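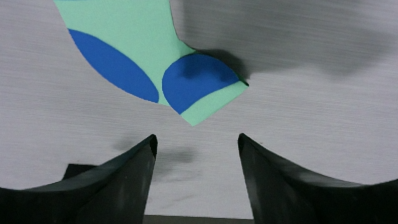
From: Violeta Leiva
To: Roltstead Tenants and Landlords Law List
Date: 14/03/2023
Subject: Re: [RTLL] Draft rental registration ordinance - section 8

Hi all,

Ingvar, thank you for going through the draft so closely, and so fast! I read your message twice on the bus and then went back to the text itself, and I think you've put your finger on the best part of the whole thing. Quoting you so that people who joined this week can follow along:

> On the draft ordinance: everybody is talking about the fee, but I'd
> ask you all to look at section 8. As I read it, an owner who hasn't
> registered a unit can't serve a notice to end the tenancy until the
> registration is complete. It doesn't say what happens to a notice
> that went out before the ordinance takes effect. Is it void? Paused?
> Good as new once the owner signs up? The January version had a line
> on this and the new one doesn't. I don't have the old one saved.
> Does anyone?
>
> Also, the definition of "unit" now seems to leave out rented rooms
> in a house where the owner lives. Was that on purpose?
>
> Ingvar Dalsgaard

I do have the January version, and you're right, there was a line. It was 8(d), and it said that a notice served before the effective date "shall be governed by the law in force on the date of service." So old notices would simply carry on under the old rules. With that gone, I think a judge could go either way, and I'd much rather have the bad answer in writing than no answer. Hipólito thinks the general savings clause at the back of the city code covers it. He may well be right, but a tenant reading this alone at the kitchen table is never going to find that clause.

On rooms in an owner's home, yes, it was on purpose. Eleri Ellis asked the city attorney's office at the hearing and was told they wanted to start with whole units and come back to rooms later. I'm not thrilled. A lot of the calls I get from the Cabral side of town are from people renting one room, and they are often the ones with nothing on paper at all.

But can I say how good the rest of it is? Registration tied to the right to serve notice is a real consequence, and it costs the city next to nothing to run. The old ordinance had a fine of up to $1000 and in all my years here I never saw it collected. Now the owner has every reason to register before walking into court, and the tenant can look up the address and find out who owns the building. I have wanted that lookup page for so long! (Nahuel, I know you have too.)

The city's own count has 3089 units that would need to register. The draft gives owners 26 weeks, which sounds fair to me, though small owners will need a paper form as well as the online one. Section 5 only mentions "the portal." I'd like to ask for three words there: "or by mail."

Suggested fix for section 8, please pick it apart:

"(d) A notice served before the effective date of this section is not made invalid by the owner's failure to register."

It's less generous to tenants than I'd like, but it's clear, and I think we could get owners on this list to sign on to it too. If anyone wants to argue for the stronger version - pausing the old notices until the owner registers - send me wording and I'll put both in the comment letter side by side.

Nahuel, could you check whether written comments have to be in before the second reading or only before the vote? The web page says one thing and the agenda says the other.

Violeta

--
You are receiving this because you are subscribed to the RTLL list. Posts are general discussion and are not legal advice. To leave the list, send a blank message with "unsubscribe" in the subject line.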